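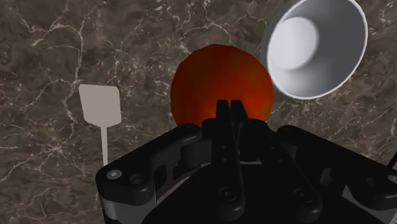 Chapter 6. Stone underfoot, stone on the bench

Marble starts as limestone. Buried, squeezed, heated, and the old grains grow back as new ones, locked tight. Shells mostly gone by then. What you get depends on what was in the mud to begin with: clay, iron, a bit of carbon. Pure stuff comes out white, the rest takes colour. Brown marble with pale veins, chocolate in one patch and taupe in the next, is a good one to learn on, the veins thin and branching and never straight for long. Veins like these are usually old cracks, filled later by minerals out of moving water. So the vein is younger than the stone it cuts. Remember that rule, it comes back in Chapter 9.

In this chapter: how heat and pressure change rock, how to tell marble from quartzite, why the trade name on a slab tells you very little. At the Donwood yards anything that takes a polish gets sold as marble. Geologists are fussier.

Before you start, re-read the section on limestone (page 218). You will need the acid test aswell. Goggles on, one drop, wipe it off after.

Key words: recrystallise, foliation, vein, calcite.

Field stops for this unit are the Moffat cutting, the old Peson quarry and the creek bed below Tornon. All 3 can be done in a morning. Bring a hand lens and somthing to write on.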